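Vetelstead Allotment Association
Minutes of the Water Supply Meeting
Held in the upstairs room, Derer Hall, Fri 28 April

Chair: Leokadia Ziółkowski
Present: 12 plot holders
Apologies: received from plots 7, 31 and 44

1. Minutes of the previous meeting
Agreed as a correct record, with one amendment. Under item 4, "north standpipe" should read "north-east standpipe". Signed by the Chair.

2. Matters arising
2.1 The stop valve at the lane gate has been replaced. The old valve had seized in the half-open position. The key for the new one is on the hook inside the store, left of the door.
2.2 The dipping tank by plot 19 still leaks at the lower seam. Resealing was tried in October and did not hold. Carried forward to item 5.

3. Meter readings
3.1 The Chair reported metered use of 192 cubic metres for the last growing season. The bill, including standing charge, came to £1,539.
3.2 A night reading was taken with all taps shut. The meter dial continued to move. The loss is between the meter and the first branch, as closing the branch valve made no difference to the rate.
3.3 It was asked whether a leak allowance could be claimed. The Chair will write to the supplier once the repair has been done and dated.

4. Repair of the supply pipe
4.1 Two quotations were considered. Piturov Groundworks proposed to replace the full run from the meter to the first branch, 30 metres, in blue polyethylene pipe laid in a new trench. Lemma Plumbing proposed to find and patch the leak only.
4.2 Plot 22 asked for the patch on grounds of cost. Plot 5 replied that the existing pipe is galvanised and has been patched twice already.
4.3 Resolved: to accept the Piturov quotation. For 9, against 2, abstained 1.
4.4 The water will be off during the work. Notice to go on both gates one week before. Plot holders along the main path are to move canes, netting and stored timber from the verge.

5. Dipping tanks
5.1 The tank by plot 19 is to be drained and taken out of use. A second-hand replacement will be looked for.
5.2 All remaining tanks to have lids. Float valves to be checked when the supply is restored.

6. Hosepipes
6.1 Existing rule confirmed: hoses to be held in the hand while in use, and disconnected afterwards. Sprinklers are not allowed.
6.2 A proposal to limit hose use to evenings was withdrawn.

7. Any other business
7.1 Plot 38 asked for the overgrown elder at the lane gate to be cut back before the trench is dug. Agreed.
7.2 Store padlock code to be changed after the repair.
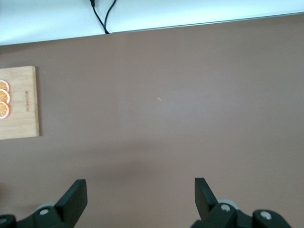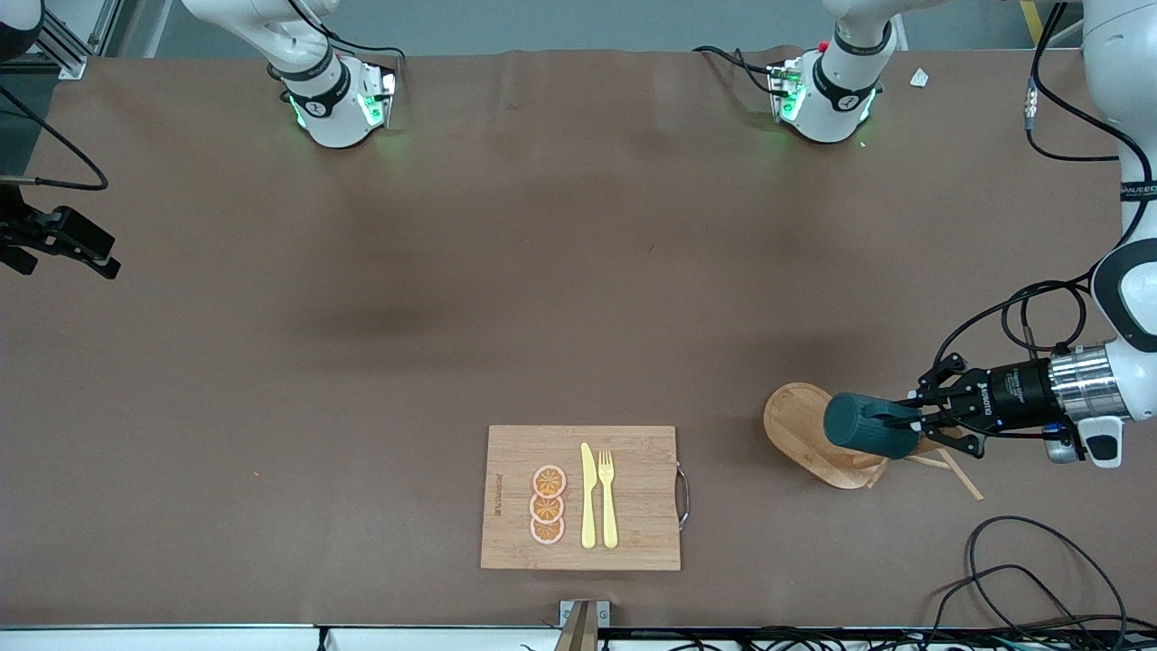 Question received from plot 14: Will the taps on the east side be off as well while the pipe is being replaced?
Reply from the Chair: All taps will be off, as the east side is fed from the same branch. Please fill cans and butts the evening before.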